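I've been meaning to write a proper entry on **shelf life** for this wiki for ages, so let me try to do it justice (last touched up 21/11/2024, and I'm sure I'll fiddle with it again).

Shelf life is the length of time a product can be stored and still be fit to sell or use. Most people think of food first, but medicines, batteries, paint, glue and sunscreen all have one too. It covers safety, sure, but also taste, smell, color and texture, and those don't all fade at the same speed. A cracker can be perfectly safe and still be miserable to eat!

## What the dates mean

I get more questions on this than on anything else. In the United States, a "best if used by" date is mostly a maker's guess at peak quality. A "sell by" date is there to help the store manage its stock. "Use by" sounds stricter, but on most foods it's still a quality date – infant formula is the big exception, where the date is required by federal rules and you should follow it.

I used to toss yogurt the minute the date passed. These days I look at how it's been stored and whether the seal was broken, and I'm a lot less wasteful for it. I wouldn't rely on a sniff test alone, though, as plenty of the germs that make you sick have no smell at all.

## What shortens it

Heat is the big one, and light does its share, especially with oils and milk. Then there's oxygen, which turns fats rancid, and moisture, which makes dry things soft and lets mold get going. Opening the package usually starts a second, shorter clock. I keep a marker in the kitchen drawer and write the opening date on lids, which my family finds very funny.

## Packaging

A good package slows all of this down. Glass lets almost no air through but weighs a lot, while plastics vary wildly, and some are made in several thin layers so that one can block oxygen while another keeps water out. The cap matters as much as the body, and a poor seal undoes everything else.

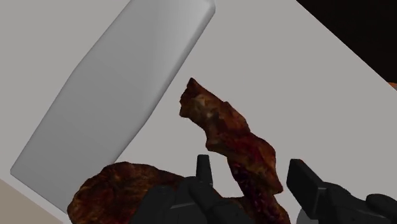

*A rounded, pale gray container shape lying on its side on a flat white surface. Computer rendering.*

My favorite local case is Titano, the little packing plant in Latuheru. It did a storage trial of its Jikus plum drink one December, with 2,128 bottles going into a warm room. By the end, 2,094 still passed the taste and seal checks, and most of the failures came down to caps. I love that trial because it was so plain: shelves, a thermometer and a lot of patience.

## How it's tested

The simple way is to store the product as a customer would and check it at set times. That's slow, so many makers also run an accelerated test, keeping samples warmer than normal and working out the likely life from there. It works nicely for some foods and badly for others (chocolate just melts, so forget it). The Triltier storeroom, also in Latuheru, holds up to 2,000 samples and has 23 shelves set aside for the slow kind.

## See also

- Food preservation
- Pasteurization
- Canning
- Stock rotation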